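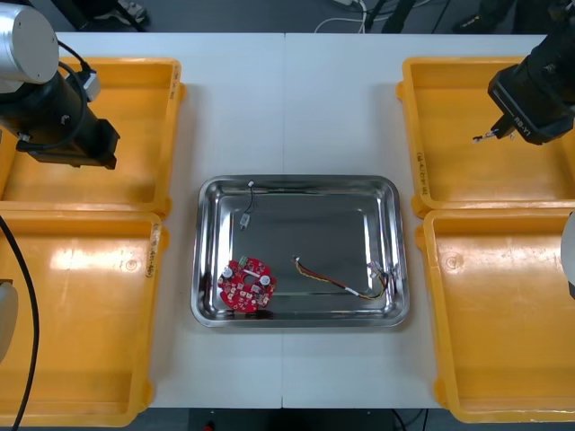 3. Materials and Table Layout

3.1 Trays

The sorting work was carried out on a table with a white top made of two panels. Figure 1 shows the layout with the four plastic trays empty and three objects in the steel tray. Four yellow-orange plastic trays are used as destinations, two on each side of the table, and a rectangular stainless steel tray between them serves as the source. We refer to the four destinations by position (top left, bottom left, top right, bottom right) in the text and in all tables.

Figure 1. Table layout with the four destination trays and the central steel tray.

The plastic trays are shallow, with a raised rim. We chose a shallow tray after early trials at the Danbridge site, where deeper bins were in use. Small parts dropped into the deeper bins often came to rest against a wall and were hard to count from above. With a low rim, a part can be set down flat and stays in view from most places near the table. The drawback is that a shallow tray fills quickly. For the larger parts in our set we stopped adding to a tray once the floor was covered, and the contents were moved to a storage box before the next batch.

All four trays are the same color. An earlier version of the layout used a different color for each category, and we gave it up for two reasons. First, the Grimau parts catalog has its own color code for packaging, and two of its colors matched ours but meant something else. Second, replacement trays could not always be found in the right color, so a broken tray held up work. With a single color any tray can stand in for any other, and the category is carried by the label alone.

3.2 Labels

Category names were written by hand in black marker on the tray rims. The writing runs along the length of the rim, on the side that faces the middle of the table in the case of the left trays and the top-right tray. Handwriting was preferred to printed stickers. Stickers lifted at the corners after repeated cleaning, and the adhesive left behind picked up dust. The marker also wears with handling and was renewed at the start of each block of 200 parts.

Labels along the rim must be read sideways by a person standing at the front of the table. This slowed first-time users at Danbridge, who tended to tilt their heads or walk to the side of the table to check a label. After one block most of them were working from position and looked at the writing only when a part was unfamiliar. We did not try labels on the tray floor, as they would be hidden as soon as parts were placed.

3.3 Source tray

The central tray is stainless steel. Mixed parts are poured into it from a storage box, 50 at a time, and spread by hand to a single layer where possible. Steel was chosen over plastic here on account of wear. The source tray takes the full load of every batch, including threaded parts with sharp ends, and the plastic trays tried in this role were badly scratched within a month. Scratches are a problem mainly for cleaning -- oil and fine metal dust settle in them and are then carried over to the next batch.

Placing the source between the two pairs of destinations keeps the longest move short. In the layout used by Takács, the source is at one end of a row and the destinations follow in line, which makes the last tray much farther away than the first. Parts for that last tray were misplaced more often than the others in our own trial of the row layout, usually into the tray next to it. The central layout does not remove this kind of error, but the two trays on a side are the only close neighbors, and confusion across the center was rare.

3.4 Surface and lighting

The trays sit directly on the white tabletop, without a mat. A mat was tested and gave a better grip on the trays, but small washers slid under its edge and were lost from the count. On the bare top a dropped part is easy to find, with the exception of bright zinc-coated pieces, which can be hard to see against white. The table was checked by hand after each batch for this reason.

Overhead light gives a strong reflection on the floors of the plastic trays. The glare on the bottom-left tray and the broad reflection on the bottom-right tray can both be seen in Figure 1. It matters little for large parts. For clear plastic spacers and small polished pins it can hide a part altogether, and counts for these two categories were made with the tray lifted and turned away from the light. A dimmer light reduced the glare but made the stamped size marks on the parts harder to read, so the brighter setting was kept.

3.5 Parts

The full set holds 1870 parts from the Covisdale workshop, collected from drawers, jars and floor sweepings over several years of repair work. Of these, 775 are fasteners (screws, bolts, nuts and washers). The rest are spacers, pins, clips, springs and a number of pieces that could not be named with confidence. Parts longer than the short side of a tray were left out, as were any with visible oil that did not come off with a dry cloth.

Each part was given one of four categories before the work began. Assemblies, such as a bolt with a nut still threaded on it, were counted as one part and sorted with the fasteners. Springs went with the clips. Pieces that could not be named were given a category of their own -- in effect a tray for everything else -- and were reviewed again after the last batch. The category assigned to each tray was held fixed within a block and changed between blocks, with the old writing wiped off and the new name added in the same place.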